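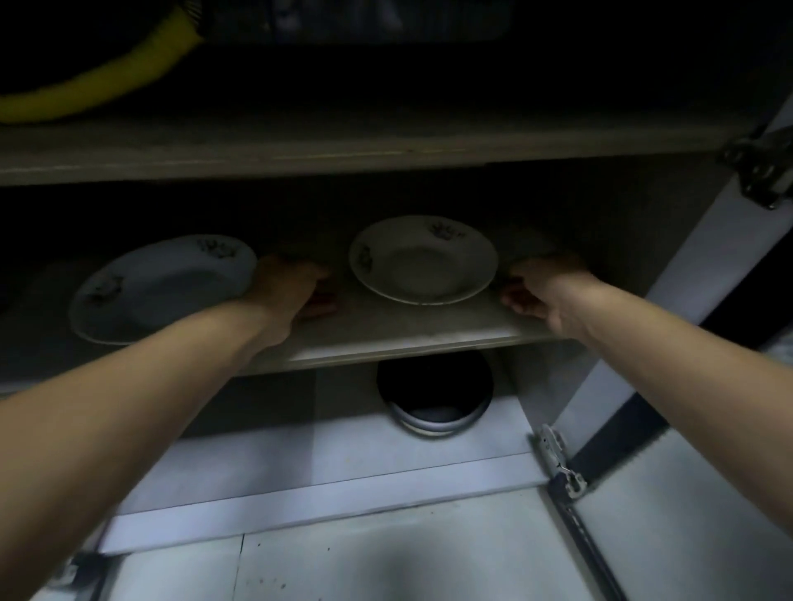

2. Collecting the demos

Date of first session: 03/01/2024. Place: Grurcombe shared workshop, the kitchen end. Zanele Nkosi did the demos, I ran the laptop and kept the log.

Goal of the project is a small two-arm robot (we call it Pluvine) that can put dishes away in a low cabinet. Arms are home built, 3D printed links, hobby servos. Before the arms get to try anything they need examples from a person, so we record from head height, looking down, both hands in view. Same height the robot's camera will sit at, or near enough.

Why a low cabinet – everyone does tables. Tables are easy, good light, nothing to bump. A cabinet has a shelf lip, hinges, a door that gets in the way of the elbow, and it's dark at the back. Our first arm design would not have fit, the elbow was too wide. We found that out from the videos before printing it, saved us a lot of filament.

Rules for demos:
- both hands, no one-hand grabs
- go slow, slower than feels normal
- bare forearms, sleeves messed up the hand tracker
- if you fumble, keep going, don't restart

Total 87 clips kept. We threw out 12, mostly because the tracker lost a hand for too long.

3. Labeling

Took way longer than planned. Each clip gets cut into reach, grip, move, release. We used Tonum for the labels, which was fine once we figured out the shortcuts. Hard part was deciding when a grip starts. White plate, pale shelf, fingers curled under the rim where the camera can't see them. Zanele and me labeled the same clips seperately and then compared, and we disagreed on grip start a lot more than on anything else. 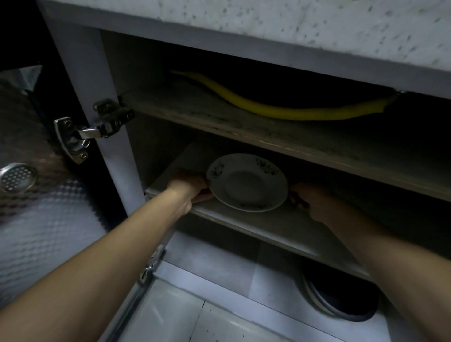
In the end we said grip starts when the fingers stop moving relative to the plate, and went back and redid the early ones. Disagreement dropped after that. Not to zero.

Light was the other problem. Auto exposure goes for the bright countertop and the inside of the cabinet turns to mush. Locked the exposure, helped some. Next time a lamp inside the door, or LED strip under the top shelf.

4. Arms so far

Left arm moves, right arm is waiting on 4 servos. Gripper pads are from the Bodnár kit, cut down with a knife. The left one can hold a plate on the bench if you hand it over. It has not picked one off a shelf yet. Payload at full reach is 430 grams, less then we wanted.

To do before May: finish right arm, mount camera, run the first replay with no dishes in the way.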